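Test operators wanted for gripper comparison, Ziminau

Bavmont is looking for people to take part in a paid comparison of two-arm robot grippers at our workshop in Ziminau. We need 10 operators in all, working in pairs, between January and March. No engineering background is required. You will drive the arms by hand from a pair of leader handles, do the same short tabletop tasks many times over, and tell us which setup you would want to keep using.

What is being compared

Four sets of gripper fingers and two controllers. The fingers differ in width, in the shape of the tip and in how much they give under load. The controllers differ mainly in how they handle small movements. One, from Kamolrat, smooths the operator's hand a good deal. The other is our own and passes nearly everything through. Each operator works with every combination, in an order drawn at the start, so you will not be asked to pick a favorite on the first day.

The tasks use household objects. We chose them to be awkward for different reasons: tall and narrow, low and round, easy to knock over. In the current set you set candlesticks upright, move tealights from one spot to another, and place things on a low shelf without disturbing what is already there.
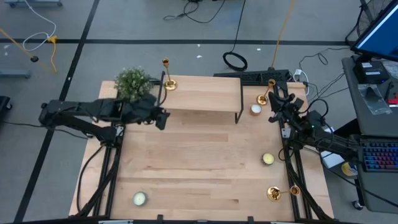
A single attempt is short, and most of the session goes into resetting the table and starting again. The full plan is 648 attempts per pair. Operators swap seats at each break, one driving and one resetting, and the person resetting also keeps the log sheet. The log asks for the finger set, the controller, the task number, whether the attempt was finished, and a line of plain comment if there is anything to say. Dropped objects are recorded and are not held against you. We learn a lot from them.

Who can apply

You should be 18 or older, able to sit for two hours with breaks, and comfortable using both hands at once. Glasses are fine. Left-handed operators are very welcome, as we had too few in the last round. People who play an instrument, sew, do model building or work in a kitchen have done well before, but so have people who do none of these. If you have driven robot arms for a living, please say so in your application. You can still take part, and your results will be kept in a separate group.

You will need to read and write English well enough to fill in the log. We cannot take anyone who is employed by Bavmont, Kamolrat or a maker of any of the fingers in the test.

Cameras

Part of the work is done looking straight at the table and part is done from a screen, using an overhead view and a view from each wrist. The wrist view takes some getting used to. The fingers cover a good part of it, and the direction you push your hand is often not the direction things move on the screen. We set aside the whole first session for practice, and those attempts do not count toward the comparison.
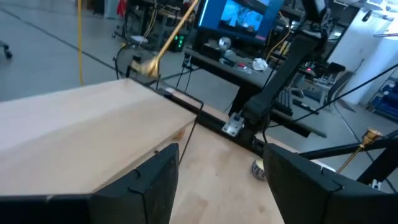 Sowmya Iyer: I found the wrist view harder than the arms themselves. With the wide fingers I was guessing at the last bit of every grasp, and with the narrow ones I could see what I was closing on. I would tell a new person to do the practice session slowly and write more in the comment line than they think they need to.

Comments like that one, from the previous round, are why the narrow fingers are back this time in two versions - one with a flat tip and one with a notch.

Hours and pay

Each pair comes in for 7 sessions. Sessions start at 9 a.m. or 2 p.m. and last three hours, with breaks and resetting included. Once you have a slot we ask you to keep it, as your partner cannot work alone. Pay is by the session at the same rate for both seats, and the practice session is paid too. Travel from Flarkalitz by bus or train is refunded if you keep your tickets.

What we record

We save arm positions, gripper positions, camera video of the table and your log sheets. Your hands may show up in the video during resets. Names are stored apart from the results. You can stop at any point and will be paid for the sessions you have done.

How to apply

Write to Zanele Magagula at the Bavmont workshop in Ziminau. Give your name, which hand you write with, whether you can do mornings or afternoons, and any past experience with robot arms or other remote-controlled equipment. Two or three lines are enough and we do not need a resume. If you would like to be paired with someone you know, send both names in the same message. Applications are open until the end of December or until all places are filled.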